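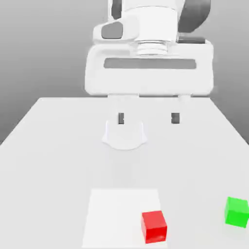
This data card describes release 2 of the Morsy simulated manipulation set, published by the Trisance simulation group in December 2019. It replaces the release issued in May, which was withdrawn after a fault was found in the gripper contact record. Users who hold the May files should delete them.

## Contents

The set holds 800 simulated episodes of a single arm with a two-finger gripper working at a plain tabletop with colored cubes. Each episode contains:

- rendered images from one fixed view
- joint positions and commanded finger width
- fingertip contact flags
- an outcome label (`success`, `failure` or `aborted`)

No physical robot was used.

## Fault in the May release

In 346 episodes, the contact flag for one fingertip stayed on after the fingers had opened. The outcome script read this flag as evidence of a held cube and marked the episode `success`, including episodes in which the cube never left the table.

The fault was reported by Wameler, where a policy trained on the May files closed its fingers above the table and then carried nothing to the goal. Prapai Chantharasri traced the cause to the reset routine, which returned the arm to its start pose without clearing the contact buffer. The rendered images and joint positions were not affected.

## Correction

1. The reset routine now clears both contact buffers before the first step.
2. All 346 episodes were run again from their original seeds.
3. Outcome labels no longer depend on contact flags alone. A cube must also be above the table surface for 70 consecutive steps.

Episodes that changed label are listed in `relabeled.csv`, with the old and new values.

## Known limits

The `aborted` label does not separate solver errors from joint limit stops. Contact force is not recorded. Cubes that come to rest over the boundary of a marked area are judged by their center point, and users with stricter placement rules should compute their own labels.

## Safety notice

Policies trained on the May release must not be run on hardware. A controller that has learned from false contact flags may move at full speed while a part is not secured. Sites using the Sterari controller should confirm that grasp checks are read from the gripper itself and are not supplied by the policy.

## Contact

Label errors should be reported to the Trisance simulation group with the episode number and seed.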